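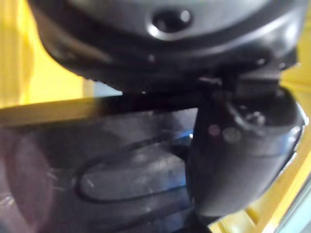
Okine
Senior Member, Workshop & Small Spaces

Right, I need a few opinions on bench edges before I do something silly. I've been setting up the back half of the garage as a proper work area and I'm stuck on what to do with the front of the bench. I like a pale top with a thin dark strip along the upper edge. My other half reckons it will look like a school canteen.

The run is 195 cm and I've got 58 cm of depth to play with before the car door starts hitting it. Budget is whatever is left after the lights, so not much. Has anyone done a dark strip on a light top and still liked it a year later?

Howlader
Member

Did it in March, still like it! Mine's a pale birch top with a dark hardwood strip, 10 mm wide, glued and pinned. The big plus for me is being able to see where the bench stops when I'm tired and putting a mug down. Round it over a bit though, or you'll feel it in your forearms.

Numano
Regular

Going to disagree, sorry. I had a dark strip on my old bench and it showed every speck of sawdust and every dribble of glue. I ended up ripping it off and just sanding the bare edge. Plain edge, coat of oil, done. If it gets dinged you sand it again and nobody's the wiser.

Also 58 is skinny. Can you not move the car over?

Okine
Senior Member, Workshop & Small Spaces

The car is as far over as it goes, unless I want to climb out the passenger side every night. Sawdust is a fair point, but I'm mostly doing small repairs and a bit of painting out there — not much sawing.

Howlader
Member

Numano, was yours gloss? Gloss black is awful for dust, and it throws the light back at you from every curve. Satin hides a lot more. I'd never put gloss anywhere in a workshop by choice.

Numano
Regular

It was gloss, yes. Okay, that might have been half my problem. I still say bare wood is less fuss.

Stenstead
New Member

Could you test it first? I stuck dark cloth tape along the front of mine for almost 2 months before buying any timber. Cost me next to nothing, and I changed my mind on the width twice.

Okine
Senior Member, Workshop & Small Spaces

Tape! Why didn't I think of that. I've got a roll in the drawer, so I'll run it along on Tuesday and see if the canteen comments keep coming. Satin if I go ahead, and I'll round it over like Howlader said. Will report back.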